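Trivcombe Home Board > Laundry and Linens
Thread: Round mesh bags, worth it or not?

ghazala_o
Posted 3/26/01
I switched from the flat pillowcase type to a round zippered mesh bag for small things and slippers. The washer is an Aaltonen, 1000 rpm spin, and the flat bags kept wrapping around everything else. The round one holds its shape better. My complaint is the zipper. It follows the curve of the bag, and on a curve it wants to snag on the netting. I have been closing it slowly with one hand flat on the lid. Does everyone have this, or is mine just a poor one? Mine is white netting with a grayish blue edge.

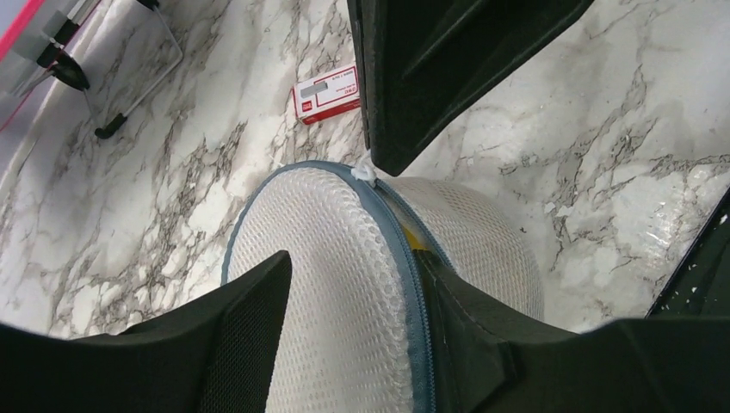
What size bag do you need for one pair of slippers?
Get one wide enough that a slipper lies flat across the bottom without bending. If you have to fold the toe to close the zipper, go up a size.

dryrack414
Reply 1
Mine snags too. Run a candle stub along the teeth. Also check that the pull is tucked in before the wash. A loose pull bangs on the drum all through the spin and chips the enamel after a while. Ours has three chips by the door and I blame the zipper.

Hina_Street
Reply 2
I don't agree about the candle. Wax comes off in warm water and ends up on the clothes. I used it on a Usia bag and had spots on two dish towels. Soap does the same job and rinses out.

dryrack414
Reply 3
I wash cold. Never had a spot.

pmk1183
Reply 4
I would skip the bag for slippers altogether. Fabric slippers do fine in a bucket with a soft brush, and you can keep the sole from soaking. In the machine the footbed gets lumpy. Bags are for socks and underthings. The round ones do store well, I will give them that. They press down flat and you can slide them in beside the detergent.

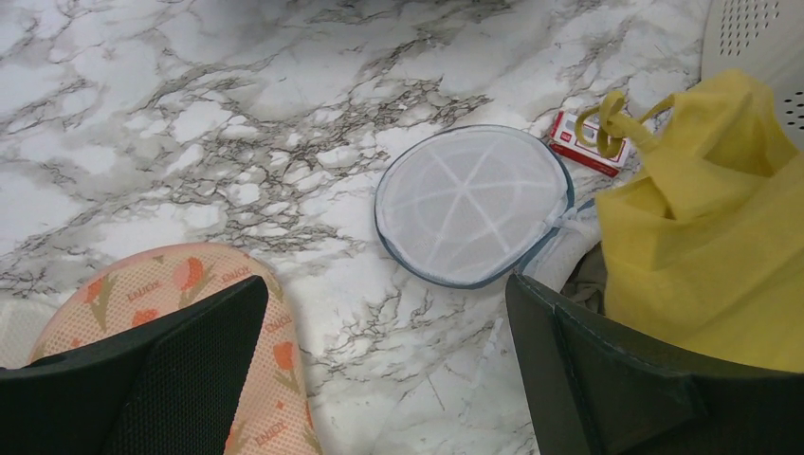
Last edited by pmk1183, 9:52 pm

ghazala_o
Reply 5
Depends on the slipper. Mine are thin printed cotton with a foam sole and they have been through all winter. No lumps yet. I take them out before the final spin and stuff the toes with a washcloth. A bucket is fine if you have somewhere to put a bucket. I don't.

Hina_Street
Reply 6
Same here, machine every time. I put one pair in a bag and nothing else. The bag should be around half full. Any more than that and the water doesn't get through to the middle, and you open it up and find dry patches.

pmk1183
Reply 7
Half full seems like a waste of a load to me, but do what works.

ghazala_o
Reply 8
I tried the soap on the zipper. It is better, though it still sticks at one spot near where the track ends. What helps most is pinching the rim with one hand right behind the pull so the tape stays straight while you close it.
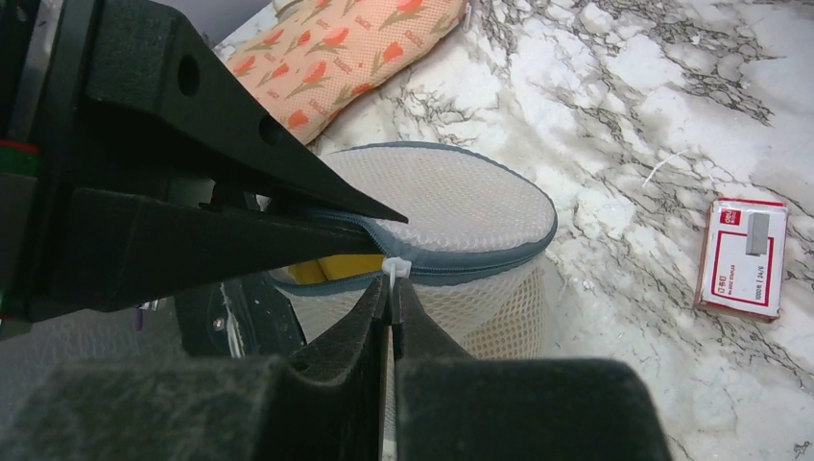 Round mesh bag, zipper at the rim

dryrack414
Reply 9
If it always sticks in the same place, look for a thread from the binding caught in the teeth. Snip it, don't pull. I pulled one and lost four inches of stitching.

Hina_Street
Reply 10
Hang it by the rim to dry, too, with the zipper open. Folded up damp they get a smell.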